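Plulen Recalls Infusion Pump Stands Over Loose Casters

15 June 2018

Plulen is recalling 2,451 infusion pump stands sold to hospitals and outpatient clinics after reports that the casters can work loose from the base. Two stands tipped over during patient transfers. No injuries were reported.

The recall covers the Kunanau five-leg stand in both heights. Of the affected units, 1,566 went to hospitals and the rest to clinics and equipment rental firms.

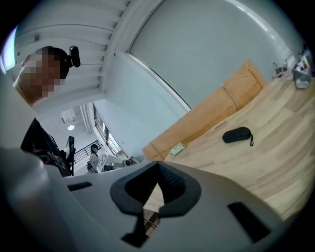 Customers should stop using the stands and call the Plulen service desk in Carroll for a free set of replacement casters. "The swap needs one wrench," said service manager Rodrigo Iglesias. Rental firms with nearly 200 stands or more can ask for an on-site visit.

Stands built with the new caster will ship in October.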